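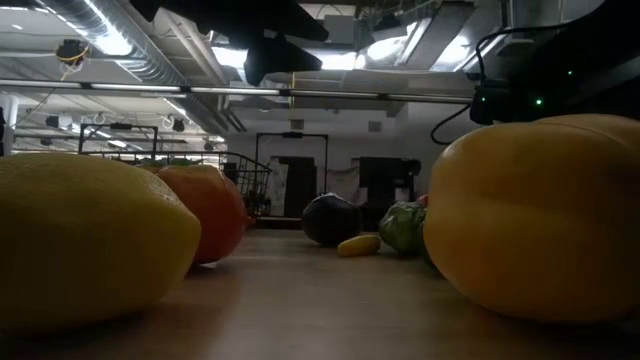 Play fruit and vegetables on a table top, with a yellow lemon at the front.

Changes to the Statlow Toy Library from August

May 7, 2019

Members are advised that the Statlow Toy Library will move from the first floor of the Hladun Centre to the former reading room on the ground floor. The present room will close at the end of July and lending will resume in the new premises in August. Families with prams will no longer need to use the lift, which has been out of service on several occasions this year.

The library now holds 500 items, among them puzzles, board games, dressing-up clothes, wheeled toys and pretend food. The catalogue is being revised before the move and members may find that certain items are marked as unavailable. Incomplete sets will be withdrawn unless the missing pieces are returned. Anyone who finds a stray piece at home is asked to hand it in at the desk, where no charge will be made, however long it has been away.

The loan period remains two weeks. Each family may borrow up to seven items at a time, of which one may be a large item such as a ride-on toy or play tent. Loans taken out in the final fortnight before closure will be extended without charge until the new room opens. Toys should be wiped clean before they are returned, and batteries should be removed from any item that uses them.

The annual fee is unchanged. Grandparents and registered childminders may join on the same terms as parents, and should bring proof of address when they first register. Existing cards will continue to be valid.

Noemi Marchetti will take over as librarian when Adelmo Mazza retires in July. Mr Mazza has run the lending desk since the library opened with 70 toys in a cupboard at Grakeck Primary School, and the trustees wish to record their thanks to him. Members who would like to sign his card will find it at the desk during normal opening hours.

Questions about the move may be put in writing to Chinyere Danladi at the Hladun Centre. Requests for new purchases should be entered in the blue book beside the catalogue.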